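Gikdale Interfaith Households list
Re: [gikdale-ih] Keeping a lamp in a house where only one of you does
From: Divya Menon
Date: 24th April

Hi all,

Sorry for the slow reply, I've had my mother staying since Vishu and the computer lives in the room she's sleeping in. I'm pasting the original underneath in case it has dropped off the bottom of your inbox like it did mine, and my answers come after it.

> Hello everyone, first post from me, I've been reading for a while.
>
> I was raised Hindu (Gujarati family, fairly observant, my grandmother
> very observant) and my husband was raised United Church and is now not
> much of anything. We've just moved to an apartment in Wondton. At my
> parents' place there was a whole closet given over to the mandir. I have
> a shelf. It's in the hallway between the bathroom and the kitchen, and my
> aunt has already told me over video that this is no good.
>
> My questions are probably silly. Does it matter where the shelf is?
> What do I do on the days I'm on early shift and out the door before
> anyone could reasonably be expected to bathe and pray? My husband is
> happy to have it there but doesn't want to be asked to do anything, and
> I find I mind that more than I thought I would. Our lease says no open
> flames. And his mother is coming for two weeks and has asked, kindly
> enough, what she should "do" about it when she walks past.
>
> I did try asking at the temple but the priest was very busy and I felt
> I was holding up the line.
>
> Thanks for any thoughts,
> R.

First of all, welcome, and they aren't silly! I asked this same list the shelf question when I joined and I got 32 replies, several of them cross with each other. So take mine as one more aunt on the video call. I'm Malayali, so what I grew up with will be a bit different from what your grandmother did, and where we differ please go with her.

1. The shelf

People will tell you north-east corner, facing east, not sharing a wall with the washroom, not under the stairs, not in the bedroom. All of that is real advice with a long history and I wouldn't wave it away. But most of it assumes you have a house with corners to spare. In our first apartment the only east-facing wall had the fridge on it, and my mother (who is strict, believe me) looked at it and said fine, top of the bookcase, keep it clean, don't put the phone charger there.

If you can get the shelf off the washroom wall and onto the opposite side of the hallway, I'd do that, mainly so your aunt will relax. Failing that, a little cabinet with doors you can close makes a huge difference. Mine is a spice cupboard I bought second-hand and repainted. The doors are closed at night and open in the morning, and I've come to like the opening and closing very much — some days that is most of the prayer.

Height matters more to me than direction. I want it at my eye level when I'm sitting or at chest level when I'm standing, and I don't want it on the floor where the boots are in winter.

2. Early shifts

I did six years of early shifts at Fotivis, in the mail room, so I feel this one. I used to try to do everything before leaving and what happened was I resented it, then skipped it, then felt so bad about skipping that I'd avoid looking at the shelf. Please don't do that to yourself.

What I settled into was a short thing in the morning and the proper thing in the evening. The short thing: wash hands and face, stand there, one verse that I know by heart, go. It takes less time than finding my bus pass. Then in the evening, after a shower, the lamp and a flower if there is one and whatever I feel like singing. In my family lighting the lamp at dusk is the main thing anyway, so it fit nicely. In yours it may be the morning that carries the weight, and if so maybe flip it on your days off and let those be the full ones.

Fresh offerings every day are lovely if you can manage it. A small dish of sugar or a few raisins is perfectly all right. Eat it afterwards, don't leave it out until it walks off by itself.

3. Your husband

Oh, this one. I could write 700 words on this and I've deleted most of them, you're welcome.

Mine was raised Lutheran and in the first year I told him he didn't have to do anything, and I meant it, and then I was furious with him every Deepavali for not doing anything. He was very confused. I had a picture in my head of how my father stood behind my mother at the lamp, not saying a word, just being there with his hands folded, and I'd never told my husband about the picture. When I finally did, he said he couldn't fold his hands and mean it but he could turn off the television and stand in the room. So he does, on the big days. It isn't what my father did. I've found I can live with it quite happily.

So my only advice is to work out exactly what it is you mind. Do you want him to believe something? (You can't ask for that.) Do you want him to buy the marigolds without being reminded? You can certainly ask for that! I think "doesn't want to be asked to do anything" often means "doesn't want to be asked to pray", and there's a lot of room between the two. Somebody has to wipe down the brass.

If children come into it later, write again, there are plenty of us here with opinions.

4. The lease and the lamp

Read the lease again and see whether it says candles or says open flame. Ours said open flame and I phoned the building manager, a very decent man, and explained it was a single cotton wick in oil in a brass dish, lit while I'm standing there and put out before I leave the hallway. He wouldn't budge. I was upset for a week.

Since then I've used a small electric lamp on ordinary days and I go to other people's houses for the real one. I know there are people who'll say an electric lamp is nothing but a night light. My own feeling is that a promise you signed counts for something too, and I wouldn't be comfortable praying over a broken one. The Shi family on our floor are Buddhist and had the same trouble with incense, and we now share an afternoon once in a while at her sister's place out in Gikdale, which has a porch. Incense and ghee wick both going, and a lot of snacks.

Please don't put the flame inside the cabinet with the doors, if you do go that way with the cabinet. And oil drips. Put a steel plate under whatever you use.

5. Your mother-in-law

What a nice question for her to ask! I'd tell her the truth, that she doesn't have to do anything walking past, the way you wouldn't have to do anything walking past a cross on her wall. If she'd like to help she can pick a flower, or sit with you in the evening. If she puts her reading glasses down on it, move them and say nothing the first time.

The practical bits I'd mention to her ahead are shoes off before standing in front of it, and not to smell the flowers before they're offered, which everyone does without thinking and which had my grandmother clutching her chest. Also that the sweets are for her as well, after. My mother-in-law thought for years that she was not allowed any and was too polite to ask, and she has a terrible sweet tooth.

She's 80 now, and when she visits she brings camellias from her garden wrapped in wet newspaper. Don't expect that in the first two weeks.
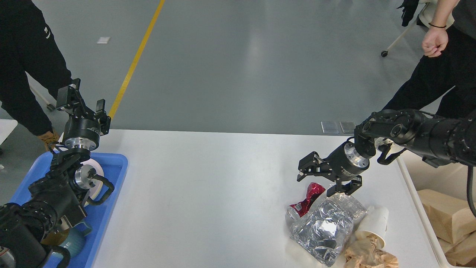

6. The priest

Try him again, at a different hour. Festival mornings and weekends are hopeless, I've stood in line behind up to 72 people (they hand out numbers at ours) to ask something that took him one breath to answer. Phone the temple office and ask when he's free to talk, and say you're setting up a home shrine. Most of them love being asked. If he gives you a list of things to buy, bring it here first and we'll tell you which ones your kitchen already has.

And if you're free in November, a few of us get together for bhajans when the Mandala season starts. You don't need to know the words and husbands can come for the food. Write to me off list and I'll send you the address.

Love to all, and has anybody still got my big steel ladle?

Divya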